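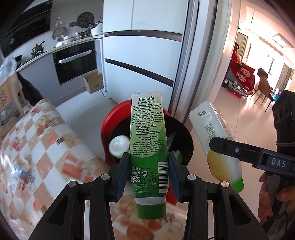

*Hand cream in one gripper, a plastic bottle in the other, and a kitchen at the back.*

I've been arguing with people about this since January, so I may as well write it down. I think the best way to show a robot how to do a household chore is to go stand in somebody's house, pick up a pair of grippers by their handles, and do the chore. No headset, no joystick, no second arm across the room copying you with a little delay. Just your own two arms, wearing somebody else's very clumsy fingers.

I've tried it both ways. My first teaching job was at Alness, where we drove the arms by remote control, and I'll admit I loved it (who doesn't want to drive a robot?). But I was slow! Eighteen demonstrations was a good afternoon for me. I'd reach for a bottle, stop, squint, lean over to check how far away it was, and creep in the last little bit. And the robot was supposed to learn from that. We were teaching it my hesitation. Every squint was in there.

With the handheld grippers I stopped squinting after the first morning. You feel the tube push back. A soft tube gives when you squeeze it and a stiff bottle doesn't, and your wrist deals with that before you've had time to think about it. My best day so far is 315 clean demonstrations, and I went home with sore thumbs and no headache.

The other thing I care about is the place. Remote rigs are heavy, so they stay in labs, and labs have tables with nothing on them. Real tables have a patterned cloth and a milk carton and whatever came out of the last shopping bag. If I want a robot that can put small things away in a kitchen, I want it to learn in kitchens, with daylight coming in from the next room and a fridge where a fridge usually is. You can carry two grippers up the stairs. Try that with the arms we had at Alness.

Then there's trash, my favorite chore to teach. People assume it's easy, because you let go and gravity does the rest. Well, go drop a foam fruit sleeve into a bin with two stiff fingers. It weighs nothing and it springs open. You have to decide how low to go before you let go, and whether to tilt, and I doubt I could write any of that down as a rule. I can do it, though, and I can do it 100 times in a row, a bit differently each time. 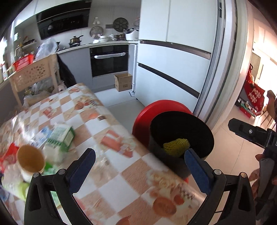 Isabelle Lemieux read a draft of this and thinks I'm letting myself off easy. Her point is that my arms aren't the robot's arms. I can twist my shoulder, step sideways, lean on one hip, and the robot bolted to its stand can't do any of it, so some of my lovely natural demonstrations are things it could never copy. "With remote control," she wrote, "if the robot can't reach it, you find out right then."

She's right, and it stings a little. We do throw demonstrations out for exactly that, and I hate it every time. I've started keeping my feet still when I work, which makes me look like I'm glued to the tile. I'd still take the glued feet. A bad reach can be filtered out on a Tuesday by someone with coffee and patience. I don't know how you filter out a whole afternoon of squinting.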